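Does Home Field Help? A Look at One Season of Club Football

Samina Jafri and Bienvenido Agbayani
Sports Statistics project, Thursday, January 25, 2024

Everyone at Samonte believes the team plays better at home. The coaches say it, the parents say it, and the banner over the gate more or less says it too. We wanted to see whether the results back it up, and we are not convinced they do.

We used the score sheets from last season, 17 games in all, leaving out the 2 that were moved to a neutral field at Talar. That left 15. Samonte won more often at home than away, and if you stop there the case looks closed. Most people do stop there.

The trouble is the schedule. The stronger teams, Dikier above all, hosted Samonte and did not come back for a return game. The weaker teams mostly traveled to us. When we compared only opponents that Samonte met both home and away, the gap in points nearly went away. We don't think a sample this small can prove anything in either direction, including our own view.

Crowd noise is the usual explanation. The club says some 800 people come to a home game. Cherry Mae Bautista, who plays safety, told us she hears the sideline and very little else. The club could not tell us where its attendance number comes from, and it is the same for every game, so we did not use it.

Travel was a better idea but we could not test it well. The longest bus ride was to Dikier, which was also the hardest game. There is no way to pull those two apart with what we had.

Penalties were the one place we expected a clear answer. Samonte was flagged less at home. However, two different people kept the sheets, and they did not record declined penalties the same way. Amado Tiongson went back through the sheets with us and corrected what he could. The difference got smaller after that, and we would not bet on what is left.

A fair test would need several seasons and a balanced schedule. We have asked for the older sheets, which are supposed to be in storage until July.
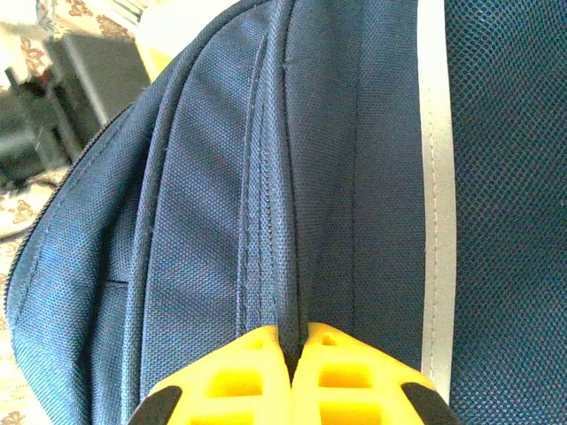
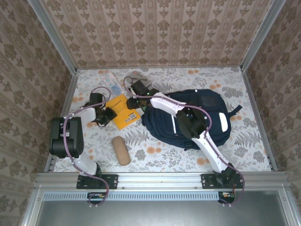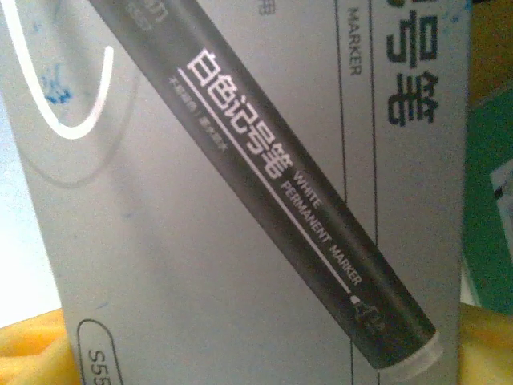

Last photo: box with a white permanent marker printed on it.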